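Let People Talk at the Talk

I went to another local history evening in December, and I came home grumpy again. The topic was the old Brutik mill and the families who worked there. I love this stuff! I'd drive an hour in sleet for this stuff. But the format is wearing me out.

You know how it goes. Three people on a stage, 72 slides, and then at ten to nine somebody says we have time for one quick question. Geert Vanhove gave a good talk on the wages books (he's been through all 3828 pages, and I believe him). Then Shirley Leclerc, who was born two doors from the mill gate, put up her hand and got maybe a minute before the lights came on.

A minute! She was telling us which shift her mother worked and how the street sounded when the whistle went. I'd have traded the last 20 slides for the rest of that story.

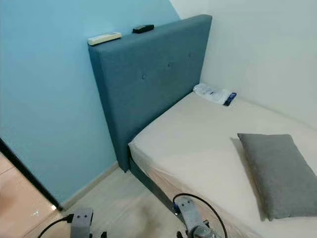
What I'd do instead

Cut the panel in half. Let the experts have their half hour, then turn the chairs toward each other and pass a microphone around for 60 minutes. Put a recorder on the table and ask before you switch it on. If it gets messy, fine, let it get messy. Josefien Stevens ran an evening like that over in Skeneter last spring, and people were still going in the parking lot.

I've heard the objection, mostly from Bart Coppens, who thinks an open floor gets taken over by whoever is loudest. Sure, sometimes. That's what a moderator is for, and Bart would be a pretty good one if he'd quit saying no.

And yes, people misremember things. Geert can check the dates later, he likes doing that. The wages books will still be in their boxes next year. I'm less sure we'll get another chance to hear about that whistle.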